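Time signal station

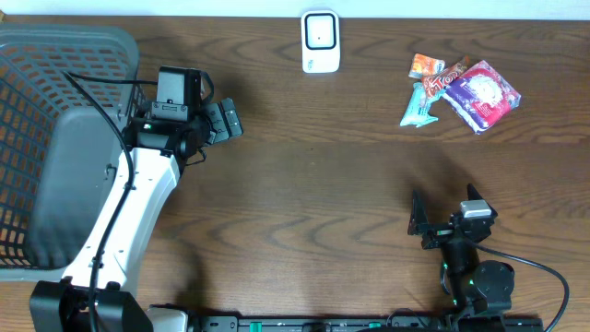 A time signal station is a radio station whose main purpose is to send out accurate time, so that listeners can set clocks, check equipment or correct the dial of a receiver. Most such stations transmit on shortwave or longwave. Shortwave signals can be heard with an ordinary communications receiver, while longwave signals are mostly used by clocks and watches that set themselves. The receiver itself takes up little space and is usually run on a desk, with a wire antenna outside or a loop antenna standing nearby. Listeners place the loop away from computers, motors and power supplies, all of which can produce noise strong enough to cover a weak carrier.

Signal format

The simplest time signal is a series of short clicks or tones, one per second. The start of the minute is marked by a longer tone, a missing tone or a change in pitch. Some stations add a voice announcement, and others identify themselves in Morse code. A digital code is often carried along with the audible ticks, giving the minute, the hour and the day of the year. On longwave the code is normally sent by lowering the power of the carrier for part of each second. The length of the low-power period tells the clock whether it is receiving a zero, a one or a position marker. A complete set of data takes one minute in most systems, so a clock needs at least one full minute of clean reception, and many will wait for 2 matching minutes before they change the display.

Propagation and delay

A radio wave needs a short time to travel from the transmitter to the listener. For a longwave signal following the ground the delay is steady and easily worked out from the distance. On shortwave the signal is returned by the ionosphere, and the path length changes with the hour, the season and solar activity. The error is a matter of milliseconds, too small to notice on a wall clock but large enough to matter in laboratory work. At some distances the direct and reflected signals arrive together and partly cancel, which causes fading. Listeners often find a higher frequency usable by day and a lower one after dark.

Use by amateurs

Radio amateurs and shortwave listeners use time signal stations in several ways. The carrier frequency is kept very accurate, so a receiver with an uncertain dial can be compared against it. The usual method is to tune the signal in sideband mode and adjust the calibration control until the tone falls to zero beat. The same stations serve as a quick check on band conditions. If the signal on one band is strong and the signal on another is missing, the listener has a fair idea of where to look for distant stations.

The Gritside transmitter

Gritside was a small longwave time station that served the harbor at Etside and the surrounding coast. It was built by the Hiebert company, which also supplied the clock receivers used in the harbor offices. The mast was 486 feet high and stood on a porcelain base insulator. A second set of equipment was kept warm as a standby, and the change from one to the other took nearly 2 minutes in the early years. The code was a plain seconds beat with a long pulse on the minute. The date was never transmitted.

The Gevura receiver, also a Hiebert product, was made for this service. It had a single fixed channel, a ferrite rod antenna and a relay output that could drive slave clocks in other rooms. A total of 618 were made. Surviving sets work on their original channel only, and owners generally use them with a low-power signal generator, as the station closed one December and the channel was not reassigned. The mast was taken down afterward and the transmitter building is used for storage.

Reception reports

Many time stations confirm correct reception reports with a card or letter. A report should give the frequency, the time in UTC, the signal strength and some detail of the program, such as the wording of an announcement or the pattern of tones. Stations that send only a coded carrier are harder to report on, and a short recording is normally accepted.

See also: Longwave, Ferrite rod antenna, Zero beat, Radio clock

Last edited April 9, 2020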